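Search this site
Enter keyword Go

Drinking on Schedule: How Outdoor Employers Are Rethinking Hydration

6 min read

When the Gamage district parks department revised its summer work rules, the longest section concerned water. Crews had always been told to drink when they were thirsty. Under the revised rules, supervisors call a drinking break every half hour once the morning shift passes 10 a.m., and each truck must leave the yard with a full cooler.

The change followed a review led by Pushpa Lodhi, the department's head of occupational health. Her office examined four seasons of incident reports and found that most heat complaints came from workers in their first two weeks on the job. New employees were often reluctant to stop before their colleagues did. A scheduled break removed the decision from them.

"Thirst is a late signal during hard physical work," Ms. Lodhi said. "We wanted a practice that did not depend on a person noticing it in time."

The department now employs more than 600 seasonal workers, and the rules apply to all of them, including office staff who visit job sites. Contractors have been slower to follow. Koltik, a landscaping firm that maintains the riverside paths, adopted a similar schedule only after its own foremen requested one.

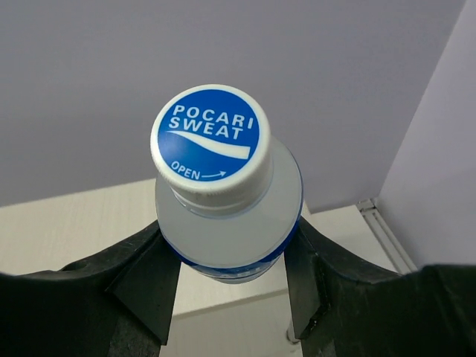

The question of what workers should drink has proved harder to settle than the question of when. Plain water remains the standard for short shifts. During long periods of heavy sweating the body also loses salt, and regular meals usually replace it. Where meals are missed or shifts run long, a drink containing electrolytes may be useful. The department leaves the choice to each crew - a compromise reached after some debate.

Rezaul Bepari, who trains supervisors for the district, spends much of his time on the subject of excess. Drinking very large amounts of water in a short period can be dangerous, and he asks crews to take small, regular amounts. He also reminds them that drinks high in sugar or caffeine are a poor substitute for a meal and a rest in the shade.

Shade, in fact, accounts for the larger part of the program's budget. The department purchased folding canopies for every crew and moved the heaviest digging to the early morning. Hậu Quan, a crew leader on the Doltolia side of the district, said the earlier start was unpopular at first, particularly among parents of young children. Two crews were later allowed to keep their former hours on the condition that they stop work by noon on the hottest days.

The revised rules remain in force through September, when supervisors will submit their break logs for review.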